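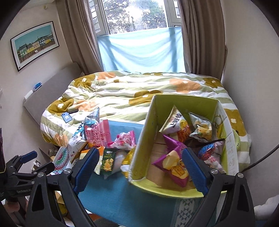 Fig. 1: The snack box part-filled, with the rest of the pile still on the table to the left.

Section 6: Packing a mixed snack box

I pack a lot of these, mostly for my nephew Ettore Colombo, who is away studying and lives on crisps. The way I do it now is slower than chucking everything in, but far fewer broken bits come out at the other end.

1. Open the box fully and stand it on a table with a good clear stretch to the left. Fold the flaps right back so they don't spring in on your hands (mine always do by the second bag).

2. Tip the snacks out in a loose pile beside the box. Don't sort them yet! You'll want to see all the sizes together.

3. Put a tall bag upright near the back first. I used the white and orange triangular one with the fried sticks on it, and everything else gets arranged in front of it.

4. Lay the crisp bag in the centre at the front, printed side up. Mine's the purple and yellow one in Fig. 1.

Caution: never press the air out of a crisp bag to make it fit. That air is the only padding it's got.

5. Work outwards from there with the middling bags, one to each side, and leave the corners open for now.

6. Feed the little wrapped things into the gaps last. The strawberry one and the pink packet can go in almost anywhere. Crackers want to lie flat, near the top.

Note: if you're posting the box, weigh it before you tape it. I stop at 2 kg, and I once had to unpick about 40 cm of tape to get one packet back out, so do learn from me.

7. Close the flaps and give the box a gentle tilt each way. If you hear sliding, open it up and add another small packet or a bit of scrunched paper.

8. Tape along the middle seam, then once across each end. Keep it somewhere cool until it goes. I've left one by the radiator in October and the chocolate was a sorry sight.

Filed under: Home & Kitchen > Packing and Posting

Related guides
Section 5: Choosing a box that won't sag
Section 7: Labels, tape and string
Packing biscuits in tins, by Gaetano Caruso
What to do with leftover boxes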